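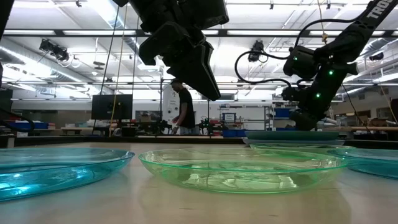

Section 4. Guest self check-in at Hamgate Signal Box

This section covers arrival, the key safe and the heating. Departure is covered in Section 5.

Before you start
Have your booking number ready. It has 8 digits and is printed at the top of the confirmation message. The cabin is reached by an outside stair of 22 steps.

4.1 Opening the key safe
1. Go to the gray door at the foot of the stair. The key safe is on the left, at waist height.
2. Slide the cover down.
3. Enter the last four digits of your booking number and press the latch.
4. Take out both keys. The brass key opens the cabin and the steel key opens the lever room.
5. Close the safe and turn the dials to 0000.

Note: Codes become active at 3 p.m. on the day of arrival. If the latch does not move after that time, reset the dials and try once more, then call Socorro Bermúdez on the number in your confirmation.

4.2 Turning on the heating
1. Open the cupboard under the desk.
2. Set the main switch to ON. A green light comes on.
3. Turn the dial to the setting you want. The cabin takes more than 22 minutes to warm up between November and March.

Caution: Do not hang clothes on the heater or block the vent below the window.

4.3 The lever frame
Levers painted white are disconnected and may be pulled. All others are locked. Do not remove the pins.

Caution: The Banham line is still in use. Stay inside the fence at all times.

Guests booked into the Lukidthorpe brake van should use Section 6. The van has a different key safe.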